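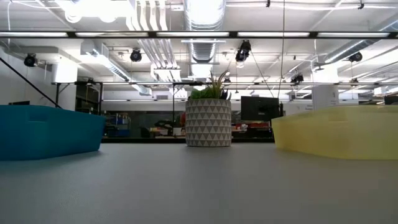
Open Day at the Plinano Workshop: Gallery

Reading time: 3 min

Plinano opened its workshop to visitors on Aug 16, 2026, and we went along for the afternoon session. The building has 3,000 square feet of floor space, most of it given over to sorting and handling work with small household objects. Tours left from the front desk every 30 minutes. Roughly 400 people had signed up online, and the line for the first tour went out to the parking lot.

The main demonstration was Letorel, a tabletop sorting project that Plinano has been running since May. Staff talked through the software first, then moved everybody over to the station. Questions were taken the whole way through, so our tour ran long and we missed the start of the talk on Belhaj, the planning software that decides which arm does what.

Two arms share one work surface, with a blue container and a yellow tray to sort into. The small stuff on the table includes white bottles, a ball, a bottle cap and an amber pill bottle. The gripper on the left carries its own small camera at the wrist.
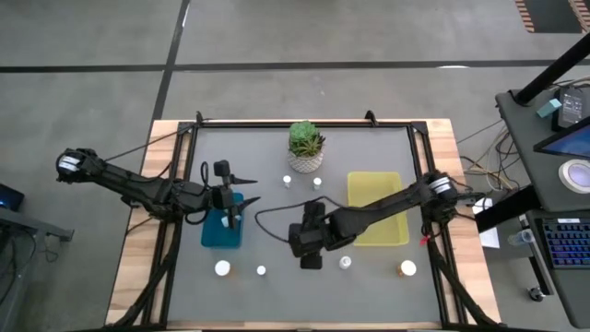
Skusier wrote to us after the visit to say that the talk on Belhaj was worth the wait, and that the part about both arms wanting the same object should have been longer. "They said one arm gets priority and the other one holds. I wanted to know who picks, and whether it can change its mind halfway. I asked afterward and was told it can, up to the moment the fingers close."

We asked about that too. The answer we got was close to the same, with the added note that the priority rule is set by hand for now and will be replaced in the next version of the software.

Slides from both talks are at the front desk in print. Plinano plans to hold another open day next May, with sign-up online as before.

Contact | Copyright 2026 | Back to top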